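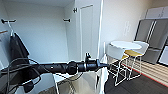
Fig. 1. Black wall hooks in a white closet alcove, with a black bag hanging from one of them.

Small Homes, Unit 2: Hanging Things on Walls

Reading before next time: the Hegarty packet, first half. Skip the part on ceiling fixtures, we'll get to it in January.

I love this unit. It looks like the dullest subject in the course and then people go home and start knocking on their walls! A hook is a lever, and once you see the lever you start to see why one hook stays up for decades and another drops your coat on the floor within a week.

Load and distance

A weight hanging from a hook pulls down, but it also tries to tip the hook forward, away from the wall. The farther out the weight sits, the stronger that tipping pull gets. So a long, elegant peg and a stubby one can carry the same coat and treat the wall very differently. The bottom of the base plate presses into the wall and the top screw gets pulled outward. If you only get one good screw, make it the top one.

Quick math. Hang 800 grams from a peg, 72 millimeters out from the wall. Multiply and you get 57,600 gram-millimeters of tipping. Halve the distance and you halve the tipping, with the very same load. (Try this with your own bag at home, you'll want a kitchen scale and a ruler.)

What's behind the paint

Drywall is chalky stuff between sheets of paper. A bare screw in it holds very little, and it holds less each time the load is bumped. Wood studs are wonderful if you can find one where you want it, which you usually can't. Plaster over lath is harder on the outside and crumbles if you rush the drilling, so go slowly and start with a small bit. Brick wants a masonry bit and a plug.

Anchors spread the pull over more of the wall. Toggles open up behind the board and press against the back of it. Plastic plugs grip by swelling, so the hole has to be the right size. Too big and the plug just spins.

Height and reach

Set hooks for the people who will use them, kids included. Check the door swing too. Long coats need clear space underneath, and two hooks placed too close together give you one big lump of coats.

Homework

Pick one hook at home. Measure how far it sticks out, find out what kind of wall it's in, and sketch the forces with arrows. Then do problem 2 in the Netier workbook, page 229. Bring the sketch, messy is fine!

Handout revised 17 October 2025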